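Storing dry goods: notes for the Saturday talk
Speaker: Drahomíra Hubáček
Room: upstairs at Dallell, doors 9:30

Slide 1. Title. Leave it up while people sit down. Mention handouts are by the door and the coffee is downstairs.

Slide 2. Who I am. Eleven years of ordering and shelving for the Onditz pantry. Keep this to a minute. Thank Žofie Gajdoš for the figures on the next slide.

Slide 3. The numbers. Last year we took in 1,274 bags of long pasta and gave out 1,029. Most of the rest was still on the shelves in June. A smaller part had been pushed to the back and was past date when we found it. Ask for hands: who has thrown out food they forgot they had?

Slide 4. Why long pasta is awkward. Bags are slippery. They bend at the ends. Stood upright they fall over, and stacked flat they slide off each other once the pile gets high. Short pasta sits in its bag like a cushion and stays where you put it. Have a bag of each on the lectern and pass them around.

Slide 5. Small shelves. Two levels, open front, low lip at the back. Go slowly on this one.

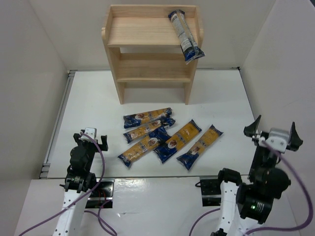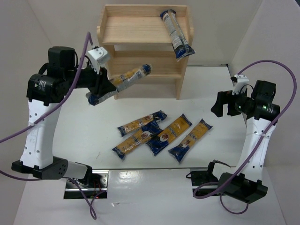
Points to make:
Check the depth before you buy. A bag of spaghetti laid front to back needs more depth than most small shelves have. Laid on a slant it fits a little better, but the end can still hang over the front and get knocked.
Side to side is the better way on a narrow shelf. All ends the same direction, front of the bag facing up.
Put the oldest date on top or nearest the front. Pick one and stick to it.
Do not fill the lower level so tight that you need two hands to get a bag out.

Slide 6. Labels. Read the date when the bag comes in and write it large on a strip of tape. The printed date is often small and on the back. Black marker, month and year only. We tried colored dots for one season and dropped them when people mixed up the colors.

Slide 7. How much to keep. For a household of four, two weeks' worth within reach and the rest in a closed bin. For a pantry our size, around 200 bags out at a time. The overflow goes in the Matoušek bins, lids on, off the floor.

Slide 8. Checking. Once a month, same day each time. Take everything off, wipe the boards, put it back in date order. It takes me twenty minutes at home and most of a morning at Onditz. Look for torn film and small holes at the seals. A torn bag goes in a jar that day or it goes out.

Slide 9. Questions. If someone asks about flour, say that is the afternoon session with Ellinent. Repeat each question into the microphone, the back rows can't hear otherwise. Stop at 10:45 and stack the chairs.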